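Speaker notes — "The Cable You Can Follow With Your Finger"
Larkemau town hall, main room, Feb 24, 2024
Talk plus questions. Femke Peeters introduces, I take it from there.

1. Opening

Wait for the door to close. Thank Femke, thank the library for the chairs.

Start with the Duncombe story right away, no agenda slide. Small museum, lovely people, and one morning the ticket desk goes dead. Two of us spent the whole day looking for one cable! The fault itself took no time to fix. All those hours went into finding it.

Ask for hands: who has a drawer, a closet or a whole room of cables they are scared to touch? (Leave time here, people love to confess.)

2. Why small places get messy

Say this kindly. Every tangle began as a sensible choice. Somebody needed a phone by the window, somebody else moved the copier, the printer came back in March with a longer cord. Each change made sense on the day, and none of them got written down.

Kuvimcombe school is my favorite case. 3000 feet of cable in the walls, and the only map was in the head of Lieven Mertens, who was retiring. We walked the halls with him and a roll of masking tape and he remembered nearly all of it — including a run behind the stage that had been painted over. Tell the bit about the piano if there's time.

3. Patch panels, and why I love them

Slow down, some of the room won't know the word. A patch panel is the place where the long cables in the building come to an end, in a row, so that the short ones in front can be moved freely. Think of the coat hooks in a kindergarten: every child has a peg, the coats come and go, the pegs stay put.

Next slide. Point out the blue cable, then go back to the coat hooks.

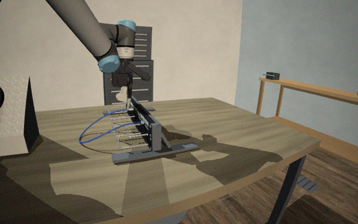
4. Color and labels

The fun part! Pick a color for each job and stick to it. At Unnithan we used blue for desks and yellow for phones, and the front office could sort out a dead line without calling us.

Label both ends. Say it twice. A label on one end is half a label.

Write where the cable goes, never whose it is. People change desks, walls don't.

Pass the sample labels around now (bag under the lectern, 100 in the roll, they can keep some).

5. What to do this week

One page, taped inside the closet door: room, peg number, color. Pencil is fine, pencil is great. Do one room and have a coffee.

Then questions. If it goes quiet, ask Lieven about the piano.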